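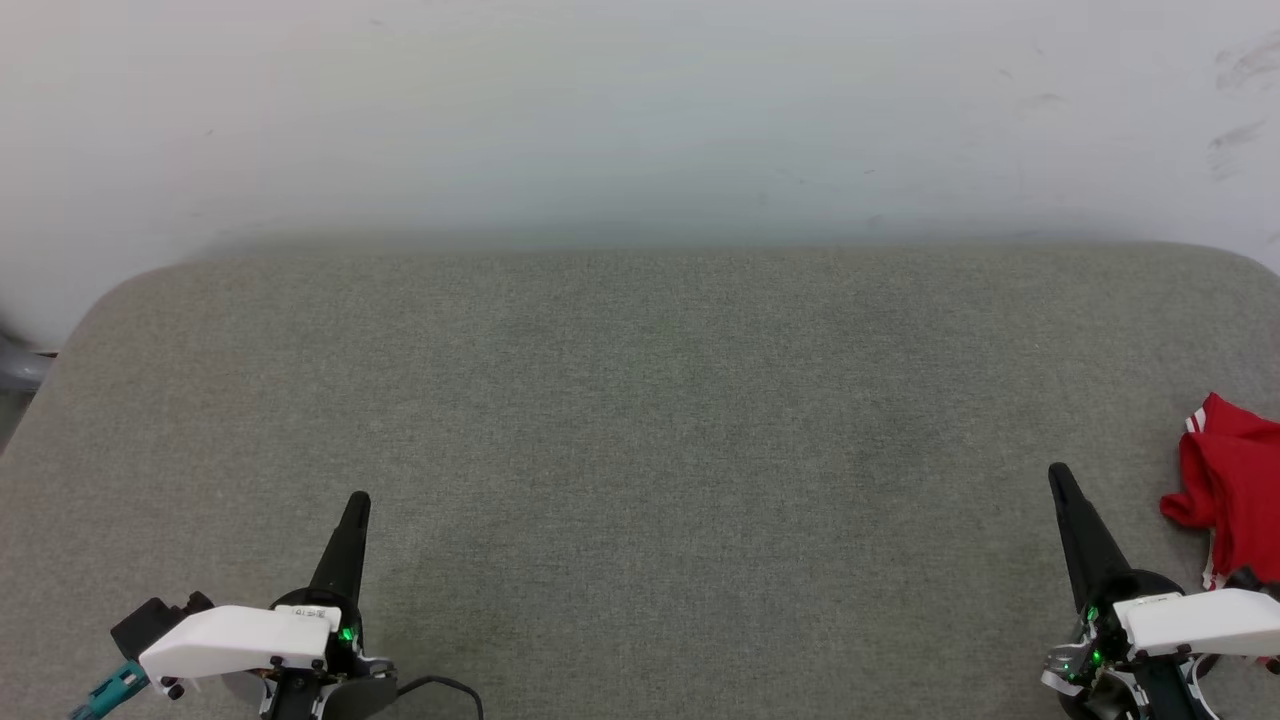
How long should I wait after patching before I paint over scuffed walls?

Overnight for the filler, then sand, wipe it down and prime the spots.

pendo_m
Overnight? I gave mine 2 hours in August with the windows open and it was fine. Small dents though - nothing deep.

drevmont58
Small dents, sure. I rushed a big one once and got a ring that showed through two coats. Had to redo the whole hallway, ugh.

KasunL
Try a melamine sponge first! Half my scuffs came right off, no paint needed.

pendo_m
On flat paint? Those sponges leave shiny patches, I wouldn't.

KasunL
Mine's eggshell so maybe that's why. Test it behind a door first.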